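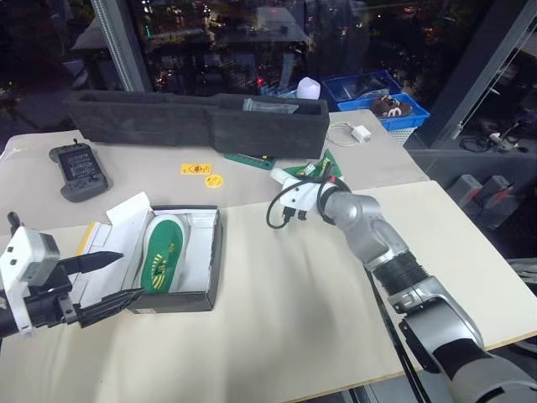 Two-arm robot learns shoe packing from fewer demonstrations

29 November 2018

The robotics group at Okorberg has published the first results of Previer, a method for teaching a robot with two arms to put everyday goods into their boxes. The report says the robot needed 269 demonstrations to learn the complete shoe task. With the group's older method, the same task required 397.

In the usual way of teaching, a person guides both arms through the whole job many times, and the computer learns from all the recordings together. Previer divides each recording at the moments when one of the arms touches or releases something. The short pieces are then learned separately. A piece that was learned with one product, for example closing a lid, can be used again with another product.

Shoes were chosen as the main test. A shoe can lie on its side or with the sole up, and the paper and cardboard of the box move easily when a finger pushes them. According to the report, most of the failures came from the lid, which was bent by the lower finger before it was closed. The group has also started to work with cables, but for these it gives no success rate yet.

The software company Vastex supplied the program that keeps the movements of the 2 arms in time with each other. Harms, a packaging firm, will be the first outside partner to try the method. Its trial is planned for February and will last 30 days.

The recordings from the shoe task will be given to other research groups on request. The recordings with cables are not included for now.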